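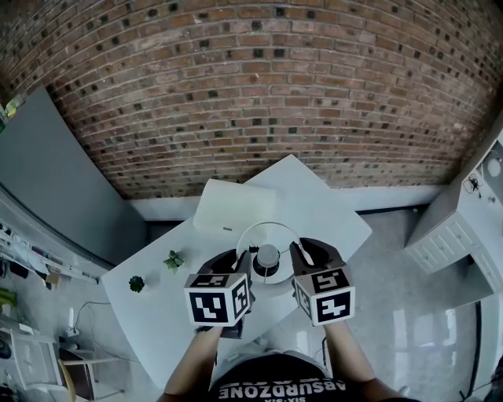

White table by the brick wall, second floor.

Home Reviews Desks & Tables Chairs Storage Contact

Stostard Angled Table: Review After Five Months

By Carys Lewis

The Stostard is an office table with an irregular top, made to be pushed together with others or used alone. We bought ours through Trerkham, a dealer we have used before for chairs. It came on a Tuesday in two cartons, one for the top and one for the legs and hardware.

Assembly took 44 minutes with two people. The instructions are drawings only and they are clear until step 5, where the left and right leg brackets look the same on paper. They are different. The left one is stamped underneath with a small L that is easy to miss under the packing grease. We put them on backward and had to redo four screws. The hex key in the bag is too short to get any force on, so use your own.

Once up, the table is steady. I typed on it, leaned on it, and sat on the corner, and it moved very little. The feet have screw levelers with enough travel for an old floor. Ours needed nearly all of it on one side.

The shape takes getting used to. There is plenty of depth at one end and not much at the other, so a monitor has to go at the deep end. A laptop works anywhere. For two people facing each other it is better than a rectangle of the same length, as knees don't meet. For four it is too tight. I would call it a table for two with room for a visitor.

The white finish wipes clean with a damp cloth. Coffee left overnight came off. Dry-erase marker left a faint gray shadow that is still there. The edge banding is holding everywhere except one corner, where it has started to lift. I wrote to Trerkham in December and they sent a strip of replacement banding without asking for photos.

We also looked at the Wetis, which costs less and has a cable tray included, but the sample we tried wobbled at full height. The Tekleab is a nicer table with a thicker top. It is also much heavier and the wait was longer than we wanted.

There is no cable tray on the Stostard and no grommet hole. The add-on tray is part number 3711 and is sold separately. It should be in the box at this price.

Good: steady, easy to clean, good for two people
Bad: bracket markings, no cable tray, edge banding at the corners

I would buy it again for a small meeting room. For a full-time desk I would pay more for the Tekleab.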